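Inicio Catálogo Guantes Calzado Pedidos Contacto

Buscar en la tienda... Buscar

Guante de punto Haster Gradach, blanco

Referencia 64. Se vende en bolsas de 2 pares o en caja de 50 pares.

El Gradach es un guante fino para tareas ligeras: montaje, embalaje, clasificación de piezas y control de acabados. Se usa solo o como forro debajo de un guante de goma. Es ambidiestro, así que los dos guantes del par son iguales y se pueden cambiar de mano cuando uno se desgasta más que el otro.

Materiales y tallas

Punto de algodón y poliéster sin costuras en los dedos. Puño elástico con ribete de color según la talla: rojo para la 7, amarillo para la 8, marrón para la 9. La talla 10 no se fabrica en este modelo; quien la necesite puede pedir el Sendia, que lleva el mismo tejido con el puño más largo.

Para elegir talla, mida el contorno de la palma por debajo de los nudillos, sin contar el pulgar. Si queda entre dos medidas, tome la mayor, porque el algodón encoge algo en el primer lavado.

Lavado

A máquina, hasta 40 grados, con jabón neutro. No usar lejía ni suavizante. Secar al aire. Los guantes con manchas de aceite deben lavarse aparte.

Uso no recomendado

No protege frente a cortes, productos químicos ni calor. Tampoco sirve para trabajar cerca de piezas giratorias, donde el tejido puede engancharse. Para esos casos consulte la gama Ejigu.

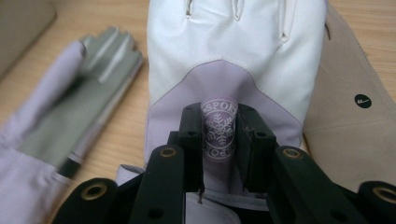

Las cajas se sirven precintadas y con una sola talla por caja. Los pedidos a partir de 2,000 pares tienen precio aparte y pueden llevar tallas mezcladas, siempre en cajas completas. El plazo habitual es de una semana, salvo en octubre, cuando cerramos el almacén unos días por inventario.

Se admiten devoluciones de bolsas sin abrir. De las cajas abiertas solo cambiamos los pares con defecto de tejido.

Consultas sobre tallas y muestras: Desta Demissie, atención a empresas.

Precios revisados el 2 de agosto de 2020. IVA no incluido.

Contacto | © Haster Suministros | Volver arriba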